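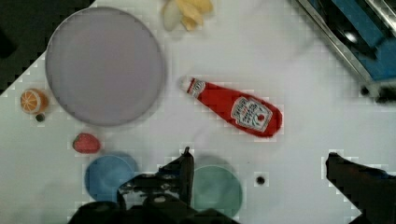

Plerkex > Collections > Play kitchen > README

May, Dremer play kitchen maintainers

The Dremer play kitchen list is a plain-text record of toy food and small kitchenware and where each piece sits on a white table. It has 1239 entries. Each entry covers one layout and gives the names of the pieces, their neighbors, and whether a plate or bowl is empty. A layout can be quite loose: a ketchup bottle lying at an angle in the middle, a strawberry a little way off, an orange slice by the big plate with nothing on it. No entry tries to say whether a table is tidy.

Version 2 replaces the old Jestinov list. The two use different names for several pieces, so please don't merge them by hand.

Files

items.txt – one item name per line, with accepted other names after a tab
layouts.txt – one layout per line
changes.txt – what was renamed and when

All files are UTF-8. Fields are split by tabs, and lines starting with # are comments. Blank fields mean the value was not recorded. They do not mean zero or none.

How position is written

Position is always given against another piece, as in "on plate" or "next to banana". We dropped left and right in version 2 after too many entries turned out to be written from different sides of the table. "On" means resting on the piece. "In" is kept for bowls, pots, and the colander.

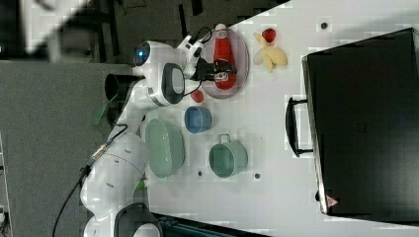

Ketchup bottle on the round plate, toy banana beside it.

A piece that is being held gets the word "held" in the state field. If it also rests on something, both are written down, with "held" first.

Plates, bowls, and the colander

The large round plate is listed as "plate, large". Its color field reads "pale purple", but older entries say lavender, gray, or pink, and all of these are accepted. The light changes it a lot. Blue and green pieces are listed by color and shape. A green piece with drainage holes is a colander, even when the holes are covered and it could pass for a bowl. If the holes can't be made out, write "oval container, green" and leave it at that.
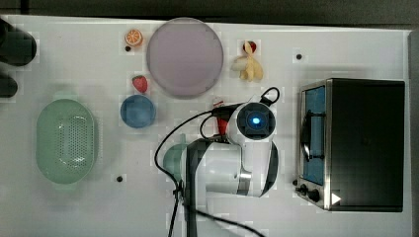

Green colander, blue bowl, large plate, and some of the toy fruit.

Fruit is listed one piece at a time. The banana is a bunch with its peel spread open, but enter it as one item. Small round red pieces with no clear leaf or stem go in as "red piece, small". That name covers nearly 110 entries, and we would like to bring the number down.

The ketchup bottle

This is the only soft item with its own section. It is red plush with a stitched label, and the label lettering is black and red. The item name is "ketchup bottle, plush".

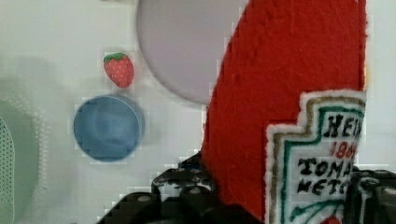
Do not copy label text into the name field. There is a separate field for it, and partial words should be entered as read, without filling in the missing letters. Entries from the Conceição batch have this field blank for the first 100 lines.

Known problems

Some layouts list the orange slice as "orange". Two spellings of colander are still in items.txt. The small dark holes in the tabletop were entered as items in a few early lines and should be skipped.

Corrections go in changes.txt, newest at the top.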